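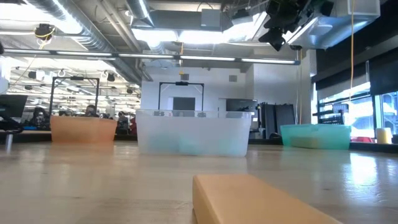
第3节 桌面上油

装桌腿的事上一节已经讲完了，这一节只讲桌面。我知道很多人买回来Workurik的原木桌板，拆了纸箱就直接架上去用，我自己当年也是这么干的，结果一个夏天过去，放杯子的那一角全是圈，擦也擦不掉，最后还是老老实实拆下来重新磨。所以趁桌子还空着，趁你还有新鲜劲，把油上了吧！

先说清楚，我用的是Clostent的硬蜡油，透明哑光那一款，一罐275毫升，普通书桌大小的板子两面都涂还能剩个底。别家的硬蜡油大同小异，但干燥时间不一样，请以罐子上印的为准，别拿我的时间去套。如果你的桌板出厂已经上过清漆，这一节可以跳过，油是吃不进漆面里去的。怎么判断呢？找个不显眼的角落滴一滴水，过几分钟水还是圆鼓鼓的一颗，多半是有漆；如果水慢慢渗下去、颜色变深，那就是裸木，可以往下看。

要准备的东西

硬蜡油一罐，搅拌用的木棍（吃冰棍剩下的就很好用），中号和细号砂纸各几张，一块能包砂纸的平木块，不掉毛的旧棉布若干，旧T恤剪开最好，毛巾不行，毛巾会掉毛，掉在油里干了以后摸着像砂子。再加一副手套、一个口罩、一个能盖严的铁罐（后面处理抹布要用），还有垫地的旧床单或者纸板。

我习惯把小东西都归到塑料盒里，砂纸一盒，棉布一盒，用过的另放一盒。手上沾着油到处翻东西的滋味，试过一次就够了。

场地和天气

房间要通风，但别对着风口吹，灰会落上去。温度大约22度的时候最顺手，太冷了油发黏推不开，太热了又干得太快，接头的地方会留印子。我最喜欢九月做这件事，窗户可以整天开着，也不潮。梅雨天就别折腾了，油表面干了里头没干，压个本子上去能给你粘下一层皮来。

太阳直射的窗边也要避开。窗口的反光倒是有用，检查桌面的时候把头低下去，顺着光看过去，哪里没磨平、哪里漏涂一目了然。这个办法后面会反复用到，先记着。

打磨

1. 把桌板平放在垫好的工作台或地上，底面朝上。对，先做底面，拿它练手，做坏了也没人看见。

2. 中号砂纸包在木块上，顺着木纹来回推。一定要顺着木纹！横着磨出来的划痕，干的时候看不见，一上油全冒出来了，而且特别明显，我的第一张桌子到现在还留着那么几道。

3. 手上的力气要匀。人总是不自觉地在中间多磨几下，边上草草带过，磨完用手掌整个摸一遍，摸到哪里涩就补哪里。

4. 遇到木节子不要使劲。节子比周围硬，你越使劲，旁边的软木头下去得越多，最后节子鼓成一个小包。正常力度带过去就行。

5. 换细号砂纸再来一遍，这回轻一点，把上一道的痕迹收掉。

6. 边角的棱用细砂纸轻轻带几下，磨圆一点点，手腕搁上去舒服得多，油膜在棱上也挂得住。

7. 吸尘器吸一遍，再用微微潮的布擦一遍，等它完全干透。擦完你会发现木头表面有点起毛，用细砂纸轻轻扫掉，再擦干净灰。这一步我知道很烦，但做过和没做过，摸起来真的是两张桌子。

注意：打磨的时候戴口罩，窗户打开。木屑很细，进了鼻子要难受一整天。

注意：如果你用电动砂光机，机器要先贴稳再开，停稳了再拿起来。边角容易磨穿，还是手工来吧。

第一遍油

1. 把罐子打开，用木棍从底下往上慢慢搅，搅到底部没有沉淀。不要摇罐子，摇出来的气泡会跟着跑到桌面上去。

2. 倒一点点在棉布上。真的只要一点点。Clostent这款看着稀，其实很能铺开，新手最常犯的错就是倒多了（我也倒多过，整张桌子黏了好几天，连猫都不肯上去）。

3. 从离你最远的一边开始，顺着木纹推，一条压着一条往自己这边走。别打圈，也别东一块西一块地补。

4. 涂完整面以后歇一会儿，具体多久看罐子上的说明，然后拿一块干净的干布，把表面多余的油全部擦掉。擦到什么程度呢？手指按上去没有湿漉漉的印子，也看不到一摊一摊发亮的地方。很多人舍不得擦，觉得擦掉可惜，可留在上面的油不会变成保护层，只会变成一层黏东西。

5. 低头迎着光看一遍，有亮斑就再擦，有发白发干的地方就用布上剩的油轻轻带一下。

6. 侧边和端头别忘了。端头就是能看到年轮的那两面，吃油特别厉害，可以多给一点，吃完了再给，直到它不怎么吸了为止。

7. 等这一面干到可以碰，再翻过来做正面。翻的时候底下垫干净的小木条，别让刚上过油的那面贴着床单，否则床单上的花纹会印上去，这个我可没有夸张。

小心，这一条请务必看完：沾过油的抹布不能揉成一团扔进垃圾桶！硬蜡油在干的过程中会发热，布团在一起散不出去，是会自己烧起来的。用完以后把布摊开，平铺在室外不燃的地面上，彻底干硬了再扔；或者泡进装水的铁罐里盖严，按你们那里的规定处理。我邻居家烧坏过一只垃圾桶，幸亏是放在院子里的。

第二遍油

一般要等过夜，最好隔一整天。手背贴上去不凉不黏，就可以了。

1. 用最细的砂纸，或者一块旧的百洁布，轻轻扫一遍表面，把落上去的灰粒去掉。力度大概就是擦眼镜的力度。

2. 用干布擦干净。

3. 照第一遍的做法再涂，量要比第一遍更少，木头这会儿已经吃饱了一大半。

4. 同样擦干，同样迎着光检查。

书桌涂2遍足够了。餐桌或者常放花盆的台子，可以在水渍最多的那一块再补一遍，擦得更干净些就好。店里有人推荐涂很多遍，我在Grosinier买砂纸的时候也听过这种说法，试了，除了等得更久，我没看出什么区别。

养护期

表面摸着干了，里头还要慢慢硬化。头几天只放轻的东西，别盖桌布，别放橡胶脚垫的显示器底座，塑料收纳盒也先别长期压着不动，底下闷住了容易留印子。杯子一定垫杯垫。满3个星期以后就随便用了。

我那时候心急，第二天就把打印机搬上去了，打印机的四只脚到今天还认得出来，好在我后来在上面铺了一排书，勉强遮住。

日常打理

平时用拧得很干的布擦，顺着木纹。清洁剂挑中性的，兑稀一点，擦完再过一遍清水布。含酒精的喷雾别直接喷桌面，油膜会发白。

果汁、咖啡、酱油洒了马上吸掉，别抹开。已经留了圈的话，先用细砂纸顺着木纹轻轻磨那一小块，范围比圈大一些，边缘慢慢过渡开，再点一点油，擦干。这就是我宁可上油也不刷漆的原因，漆坏了得整面来，油坏了补一块，过几天就混在一起看不出了。

剩下的油怎么存：把罐口擦干净，盖子压紧，放在阴凉处，孩子拿不到的地方。罐里空气多了，油面会结一层皮，把皮挑掉，底下还能用。要是整个变成果冻状，那就别勉强了。

几个常见的毛病

干了以后还是黏。多半是油留多了，或者天太潮。先加强通风等两天，还不行就用干净布蘸一点点新油用力擦，新油会把没干的旧油带起来，随后马上用干布擦净。

颜色深浅不一。如果是一条一条的，是打磨没收好；如果是一片一片的，可能是木头本身吸油不均，放一阵子会柔和很多，先别急着返工。

摸着有颗粒。灰落上去了，细砂纸轻扫一遍就行，不必重涂。

颜色比我想的黄。透明款上去以后木头也会变暖变深，像沾了水那样，这是正常的。动手之前在底面试一小块，等它干了再决定，比什么色卡都准。

下一节讲走线槽和抽屉滑轨，Pattinasarany那套滑轨的说明书写得实在太简略，我会把螺丝孔位重新说一遍。

读者留言

Lyle Ambrose　2020年7月23日
照着做完了，底面比正面还漂亮，因为底面我磨得特别认真，轮到正面胳膊已经酸了。请问竹子的桌板也能用这个油吗？

作者回复
能用，但竹子吃油很少，头一遍就要涂得很薄，等久一点再擦，先在背面试一块。胳膊酸了就隔天再磨，桌子又不会跑。

木头小白
抹布那一段我转给我爸了，他一直都是团成团塞在车库架子底下的……看完立刻去翻出来摊开了。

阿槐
端头真的好能喝！我差不多有小半罐都喂给那两头了。另外想问，已经黏了的桌子，擦新油之前要不要先磨？

作者回复
先不用磨，黏着的时候磨只会糊住砂纸。擦完等它干透，还不平再轻轻扫。

住在二楼
催更抽屉滑轨那一节，我的抽屉现在靠胶带固定。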